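How to Get Musty Smells Out of Stored Fabric

Updated Jun 25, 2025

Sheets, curtains, tablecloths and spare blankets pick up a stale smell when they sit folded in a closed space for months. A normal wash often leaves part of it behind, and heat can make it harder to remove. The method on this page uses white vinegar, baking soda and moving air. It works on cotton, linen, polyester and most blends.

Do not use it on silk, wool, leather trim or anything labeled dry clean only. For those, skip to the section on airing.

What you need

White distilled vinegar, 5 percent
Baking soda
Unscented laundry detergent
A bathtub or a large plastic tub
A drying rack or outdoor line
A soft brush

Step 1: Sort and shake

Take everything out of storage and carry it outside before you unfold it. Shake each piece hard, then brush along the fold lines, where dust collects. Turn pockets, pillowcases and duvet covers inside out.

Put anything with visible spots in a separate pile. Gray or black specks are usually mildew and need the treatment in Step 5. Keep those pieces away from the rest so the spores don't spread.

Step 2: Air before washing

Hang the clean pile for 60 minutes in a breezy spot. A light musty smell will sometimes go at this stage, and you can fold the piece and stop there. Check by holding the middle of the fabric to your nose. Hems are thicker and hold odor longer, so check those too.

If you have no outdoor space, open two windows on opposite sides of the room and set a fan between them.

Step 3: Soak

Fill the tub with cool water and add 2 cups of vinegar. Lower the fabric in one piece at a time and press it down until no air pockets are left. Soak for 30 minutes. Heavy curtains may need a second soak in fresh water and vinegar.

Never mix vinegar with bleach, in the tub or in the machine. The two together give off a dangerous gas. If you have used bleach in the tub recently, rinse it well first.

Lay the fabric flat and look it over before it goes in the machine. Stains and thin patches are easier to find on a flat surface than on a hanging piece. Smooth it from the center outward with your hands.
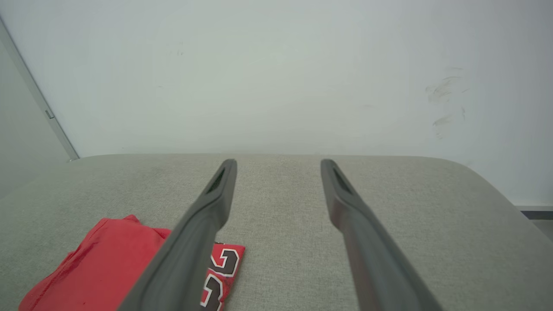 Step 4: Wash

Load the machine no more than two-thirds full. Use half the usual amount of detergent and add half a cup of baking soda straight to the drum. Choose the warmest water the care label allows and turn on the extra rinse.

Leave out fabric softener. It coats the fibers and traps whatever odor is left. Dryer sheets do the same thing.

Take the load out as soon as the cycle ends. Wet fabric left in a closed drum overnight will smell worse than it did before you started.

Step 5: Treat mildew spots

Brush off loose growth outdoors. Mix baking soda with a little water to make a paste, spread it over the spots and leave it until dry. Brush it off and soak the piece as in Step 3. Wash it by itself.

White cotton can be treated with oxygen bleach instead. Follow the amount on the package and test a corner first. Old stains may fade and still leave a shadow, even when the smell is gone.

Step 6: Dry completely

Line drying in the sun gives the best result for whites. Dark colors should go in the shade so they don't fade. Turn thick pieces over halfway through and leave space between items on the rack.

Smell everything again once it is dry. If there is still a trace, repeat the soak before using a dryer.

Airing delicate fabric

Lay wool and silk over a rack indoors, out of direct sun, for 11 hours or overnight. Set an open bowl of baking soda underneath. Turn the piece once. If that does not help, take it to a cleaner and mention the smell when you drop it off.

Putting it back

Wipe out the closet or chest with a cloth dampened with vinegar and leave the doors open until the wood or paint is fully dry. Replace old shelf paper. Fold the fabric loosely and store it in cotton bags or old pillowcases. Plastic bins are fine in a dry room but a poor choice for a basement.

Unpack and refold everything once a season. March is a good time to go through winter bedding before it gets put away.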